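# Preparing a Personal Net Worth Statement

Applicants to the Vidberg private client program are asked to submit a statement of net worth with the first application. The steps below apply to individuals and to couples filing jointly. Business owners should also complete Schedule 5.

## Step 1: Choose a valuation date

Every figure in the statement must refer to the same day. Enter that date at the top of Form 205 and collect account balances as of the close of business.

## Step 2: List what you own

Record each asset on its own line, at the price a willing buyer would pay on the valuation date. Group the entries as follows:

- cash and deposits
- listed shares and funds
- real estate, including the main home
- stakes in private companies
- vehicles, art and other personal property

Fixed kitchen fittings, such as counters and sinks, are part of the home's value and should not be entered again under personal property.
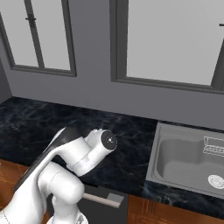 *Robotic arm over a dark marble countertop, computer rendering.*

## Step 3: Value private holdings

A stake in a private company is usually the hardest line to support. Use the most recent funding round or a written appraisal no more than 12 months old. An applicant with shares in Sirnex, for example, would multiply the number of shares held by the last agreed price – before any tax on a future sale.

## Step 4: List what you owe

Include mortgages, credit lines, unpaid taxes and personal guarantees. Loans secured by shares go here in full. Do not subtract them from the asset in Step 2.

## Step 5: Subtract and review

Total assets less total debts gives net worth. Check that jointly owned property appears once only, and attach supporting papers in the order of the form.
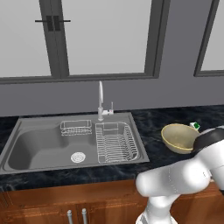

Kosmas Andreadis asks whether a holding in a family trust should be counted. It should be listed only to the extent that the applicant has a fixed right to the capital. Income rights alone belong in the notes on page 13.

Statements may be corrected until the application is approved. After that date, a new form is required.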